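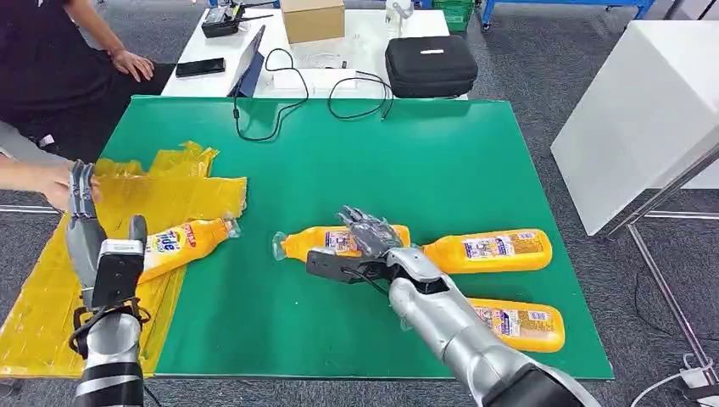 Yellow detergent bottles on a green mat.

Workshop Tips: Keeping a Supplies List on the Shared Computer

The Verbridge Home and Workshop Service receives regular requests for guidance on setting up a supplies list in Drellum. The following tips apply to the desktop version and assume that one computer is used by several members of a household or workshop.

Before entering any items

Decide on the columns first. Most lists need an item name, a quantity, a unit, a storage location and a date of last purchase. Columns can be added later, but entries made before the change will show a blank in the new column and must be filled in by hand.

Use one unit for each kind of item. If screws are counted singly in one row and by the box in another, the reorder report will add the two figures together without a warning. Where a mixed unit cannot be avoided, write the unit into the item name.

Location names should be short and should match the labels on the shelves. "Cabinet 2, top" is sufficient.

Speed and list size

Drellum loads the full list when it opens. On older computers, scrolling may become slow once a list passes 500 rows. Members are advised to divide a long list by room or by type of supply and to keep each part under 200 rows. The search box covers all open lists, so nothing is lost by dividing them.

Thumbnails are switched on by default. To turn them off, open Settings, select Display, and clear the box marked Show Previews. The program must be restarted.

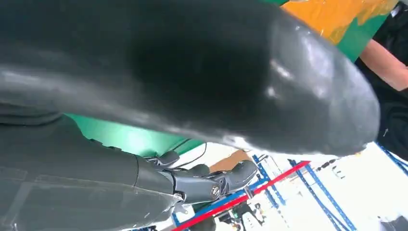
Saving and backup

Changes are saved when a row is closed. A row left open at the end of the day is not saved, and the program does not ask before shutting down.

Export a copy of each list once a month. Choose the plain text format with commas, which can be read by Jallar and by most spreadsheet programs. Place the month in the file name, and keep the copy on a separate drive. Copies older than one year may be deleted.

Importing from Pirihi

Lists made in Pirihi can be brought in through the File menu. Check the quantity column after importing: blank cells arrive as zeros, and those items will appear on the next reorder report. Notes attached to a row are not transferred and should be copied across separately.

Access for several users

Give each user a separate profile. Editing rights should be held by one or two people, with viewing rights for everyone else. Passwords may be reset from the main profile only, and the password for that profile should be written down and stored away from the computer.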